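Regional Skills Office > Visits and Briefings > Reports

VISIT REPORT: WESARD DEMONSTRATION ROOM, CALLNESS
January
By Morenike Balogun, Workforce Programs

The Regional Skills Office was invited to Callness to observe how Wesard records manual tasks for use in training robot arms. The visit began at 9:30 a.m. with a short safety briefing and continued in the demonstration room, where an operator was working through a household task with a brush and a small basket.

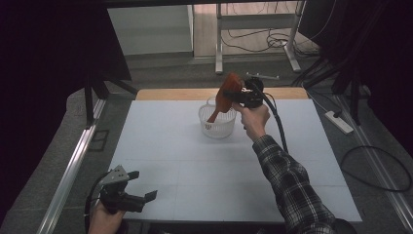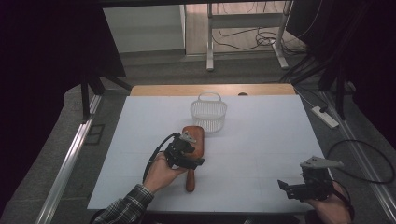

Photos: Wesard, Callness site. Reproduced with permission.

The method in use at Callness does not require a robot to be present at the table. The operator holds a gripper in each hand and carries out the task directly, while the position of each gripper and the opening of its jaws are recorded. The recordings are later used to train a pair of arms fitted with jaws of the same pattern. Our hosts refer to a single recorded attempt as a demonstration, and that term is used in this report.

The task on the day was to pick up the brush and place it in the basket. The written instruction allows the operator to use either hand for the pick. The brush is to go in handle first, and the operator must release it fully before drawing the gripper away. A demonstration is ended only when both grippers are clear of the basket.

Members of our party asked why so simple a task had been chosen. The session lead explained that a brush of this shape presents a real difficulty. The head is broad and flat, the handle is narrow, and a grip that is secure at one end may allow the other to swing. The operator therefore has to decide where to take hold before moving, and a good demonstration shows that decision clearly. Hesitation in the air, or a second attempt at the grip, is kept in the record but marked for review.

Operators at Callness work in sessions of 50 demonstrations, with a rest between sessions. The total for the brush task stood at 1,020 on the morning of our visit. The starting position of the brush is changed between demonstrations according to a printed sheet, and the sheet is replaced at the end of each session so that the same order is not repeated. The session lead noted that new operators tend to drift back toward one comfortable position if they are left to choose for themselves.

Following the observation, 3 members of our party were invited to try the grippers. I was among them. The weight is modest, but the wrist tires sooner than one expects, and the cable must be kept to the outside of the hand. It is also harder than it appears to judge the closing of the jaws without the sense of touch in one's own fingertips. My first attempt ended with the brush across the rim of the basket. The second was accepted, although the session lead marked it as slow.

The group then moved to an adjoining room to see the Clunness station, which uses remote control. At Clunness the operator sits before a pair of small leader arms, and a full-size pair at the far side of the room follows their motion. Wesard uses this station for tasks where the reach of the robot matters more than the speed of the hand. Work there was noticeably slower. Staff informed us that a person trained on the hand-held grippers generally needs 2 further days before recording at Clunness – the motions are less natural and the view of the work is different.

The review of recordings is carried out by Vương, a partner firm with a desk on the same floor. Reviewers watch each demonstration at normal speed, and again slowly if it has been marked. They may accept it, reject it, or return it with a note to the operator. We were shown several such notes. They were brief and courteous, and most concerned the moment of release.

Of particular interest to this office was the background of the operators. Prior experience in robotics is not requested. Applicants complete a trial session and are assessed on steadiness, attention to the written instruction, and willingness to repeat a task without taking shortcuts. Several current operators came from packing and from garment alteration. Wesard indicated that it would consider a short placement for learners enrolled in our assembly course, subject to agreement on supervision and on the length of the working session.

Two matters remain open. The office has asked for a copy of the rest schedule in writing, and for confirmation of whether placement learners would record at both stations or with the hand-held grippers only. Replies will be added to this page when received.

The office thanks the staff at Callness for their time – and the operator in particular, who continued working while a number of visitors stood close by.

Last updated: January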